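Section 4. Storing and Labeling Small Packaged Goods

4.1 Before you begin

This section covers first-time set-up of the Rukent Museo shelf label system in a stockroom or pantry. It assumes that the base station has been mounted and powered as described in Section 3, and that the station light is steady.

You will need the label printer, one roll of 57 mm label stock, the shelf rail clips and the item list. The item list can be typed by hand or loaded from a spreadsheet. A full list holds 1156 entries. Entries past that number are dropped without a warning.

CAUTION: Do not load label stock wider than 57 mm. The guide will close over it, but the cutter will jam.

4.2 Loading the item list

1. Press MENU and hold until the display shows LIST.
2. Select NEW for an empty list, or IMPORT to read one from the memory card.
3. For each item, enter a short name, a package type and a shelf code.
4. Press SAVE. The display shows WAIT, then the number of entries stored.
5. Turn the printer off and on again.

Note: Short names are cut at 16 characters. Put the word that sets the item apart at the front. "Mint tea, loose" is easier to find on a crowded rail than "Tea, loose, mint."

Note: A shelf code is one letter and two digits. The letter O is not accepted.

4.3 Choosing a package type

The package type sets the label size and the spacing between items on the rail. Museo has four types: POUCH, BOX, JAR and LOOSE. Choose by the shape of the package as it will stand on the shelf. The contents do not matter. A cereal bar in a carton is BOX; the same bar in a sealed bag is POUCH.

POUCH applies to any soft package with a sealed top edge. The label goes on the rail and never on the pouch, where creases stop the code from being read. BOX applies to any package with flat faces, down to the smallest size the rail will hold. 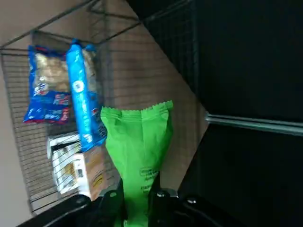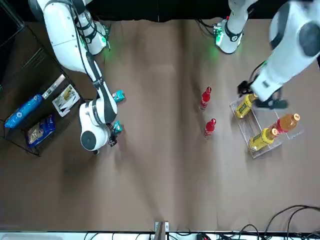

Figure 4-2. Package types. First picture: POUCH, green bag with crimped top seal. Second picture: BOX, small teal packets.

If a package fits two types, use the one with the wider spacing. Spacing can be reduced later from the RAIL menu without reprinting the label.

4.4 Printing and fitting labels

1. Select PRINT, then the shelf letter.
2. Check the preview. Entries marked with a star have no package type and will not print.
3. Press START. A strip of up to 200 labels prints without a pause.
4. Let the strip rest for 60 seconds before you handle it.
5. Tear at the perforation and slide each label into its clip from the left.
6. Press the clip onto the rail until both tabs click.

CAUTION: The print head is hot after a long strip. Keep the cover closed until the fan stops.

Clips from the older Bramwell rail fit the Museo rail but sit slightly high — the top line of the label may be hidden. Use them only for labels with a single line of text.

4.5 Changing an item

To replace an item, edit its entry and print that label alone. Do not delete the entry and create a new one, as this shifts every shelf code after it. To leave a place open for seasonal stock, set the entry to HOLD. The rail position is kept and the label is skipped in the next print run.

4.6 Common faults

Label prints blank: the stock is loaded with the coated side down. Remove the roll, turn it over and feed it again.

Display shows E2: two entries share a shelf code. Select LIST, then CHECK, to see both.

Display shows E5: the memory card is locked or is not formatted. See Section 2.3.

Text is faint on one side: clean the print head with a dry Flulia cloth. Do not use alcohol wipes on printers made before August.

Section revised March 2022, E. Hosseinzadeh. Continue to Section 5, Stock Counts and Reorder Levels.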